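Grip Force Loss During Two-Arm Laundry Sorting: Fault Report
Nicanor Cuesta
Pliritcombe Robotics Project, second-year report

1. Background

The project platform is a two-arm humanoid with multi-fingered hands. The assigned task for the term was to sort worn clothing into a bin, one garment per hand. Control software was built on Flunura, the task scheduler left by last year's group, with a new grip module written for this course. The fault described in this report appeared in December and stopped testing for most of a week.

2. Normal operation

In a normal cycle the robot picks up a garment with each hand, lifts both clear of the floor, and brings one hand over the bin. The other hand holds position until the first has released. The hold is where the fault occurs. It can last up to 7 seconds, depending on how long the release check takes. 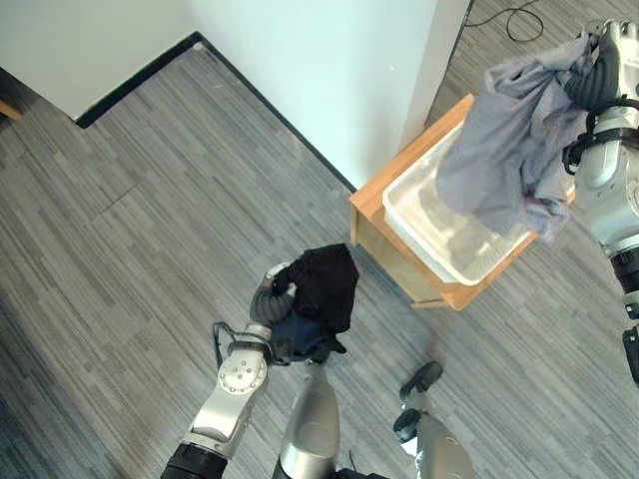

Figure 1. Both hands holding cloth, with the right hand at the bin.

The garments used were of mixed weight. Thin cotton items were handled without trouble from the start. Heavy knits were added later and account for nearly all of the failures.

3. Description of the fault

The first failure was logged on a Thursday at cycle 188. The left hand was in its hold state with a heavy knit garment. The grip command stayed at its set value, but the measured motor current in two fingers fell to the idle level. The garment slid out of the hand. The scheduler did not register a drop, continued the cycle, and moved the empty hand to the bin.

No person was inside the marked work area at the time. The event was still treated as a safety matter under the Prothero lab rules, for two reasons. The arm moved while the software held a false belief about its load, and the operator had no warning on the screen. Testing with both arms was suspended until the cause was known.

4. Investigation

The logs covered 621 cycles in total, including repeat runs done with the left arm only. The following causes were considered.

Worn fingertip pads. The pads were swapped between hands. The fault stayed with the left hand, so the pads were ruled out.

Loose wrist connector. The connector was reseated and the cable was flexed by hand under power. Current readings did not change.

Thermal limit in the finger drivers. The driver board, made by Utitz, lowers its output when its estimated motor temperature passes a limit. The estimate is computed from current over time and is not measured. It was found that our grip module was sending the full closing command throughout the hold, when a lower holding command would have been enough.

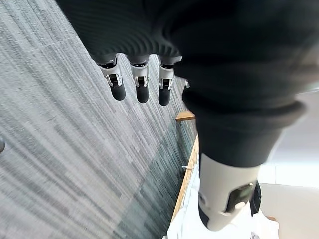
Heavy knit makes this worse. The folds compress slowly, so the fingers keep closing for longer before they stall, and the module had been written to raise the command whenever it saw movement. With thin cotton the fingers stalled early and the command was never raised. This explains why the fault did not show up in the first weeks.

The missing alarm had a separate cause. The driver board does report the limit in a status word, but our module read only the position and current fields. The drop check in Flunura compared finger position with a fixed threshold. Fabric caught between the fingers was enough to keep that check satisfied after most of the garment had left the hand.

5. Changes made

The closing command is now cut to a holding level once finger speed has stayed low for half a second. The status word is read on every loop, and any limit flag stops both arms and shows a message to the operator. The drop check uses current as well as position.

The emergency stop was tested again before two-arm work resumed. It cut arm motion as expected in each test. It also releases the fingers, so a held garment will fall. This was already known and has not been changed.

6. Remaining issues

The holding level was set by trial on the garments we had. It may be too low for wet or coated fabric, and neither was tested. The log buffer holds only 4,000 entries and overwrites the oldest, so the start of several early runs has been lost. A larger buffer has been requested for next term.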